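We use cookies to keep this site ticking over. By continuing to browse you agree to our cookie policy. Accept | Manage

Oiling Timber: the questions I get most

Last updated 1/23/18

I'm Bronwyn Rakena and I finish timber for a living in Jostcombe, mostly benchtops, shelves and the odd dining table. These come up in my inbox over and over, so I've finally typed up the answers.

Oil or polyurethane?

Depends who lives with it! Poly is tougher against kids and hot cups, but when it scratches you're sanding back the whole top. Oil marks sooner and you can fix a patch after tea with a rag. I use oil at home and poly for rentals.

What grit do I stop at?

I stop at 240 for oil. Go finer and dense hardwoods like jarrah get so polished the oil just sits there looking at you. Pine is more forgiving.

How many coats?

Three thin ones. I wipe on, wait 40 minutes, wipe off everything that hasn't soaked in, then leave it overnight. If it's tacky in the morning you left too much on - rub it back with a bit of fresh oil and a clean rag.

Can I keep the reddish colour from going brown?

You can slow it down. Keep it out of the arvo sun and move your fruit bowl now and then, or you'll get a lovely pale circle. I've tried the UV additives and couldn't pick the difference on my own test boards.

My board cupped after I oiled it. Why?

Nine times out of ten only the top got done. Oil both faces and the ends, same number of coats, and don't lean it against a warm wall to dry (guess how I learned that one).

What do I do with the rags?

Please take this seriously. Oily rags can heat up and catch fire by themselves. Lay them flat outside on concrete till they're stiff, or drown them in a bucket of water. Never scrunch them up in the bin.

Do you run classes?

Yep, the next lot starts in October at the Sutter Road shed. Achilleas Sotiropoulos takes the sharpening night and I do the rest. Bring a board no longer than 42 cm, an apron and closed shoes.

Can I drop something off for a quote?

Sure, but ring first, as I'm often out on jobs. Photos by email are fine for anything too heavy to shift. Give me the length, width and thickness, and tell me what's already on it if you know.

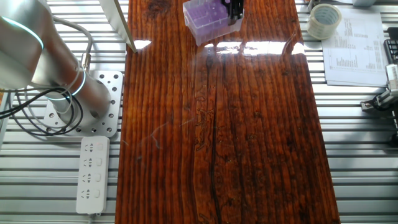
Pickup is from the side gate, and I'll text you when your piece has cured enough to travel. Bring an old blanket for the boot.

Contact Bronwyn | © Rakena Timber Finishing, Jostcombe | Back to top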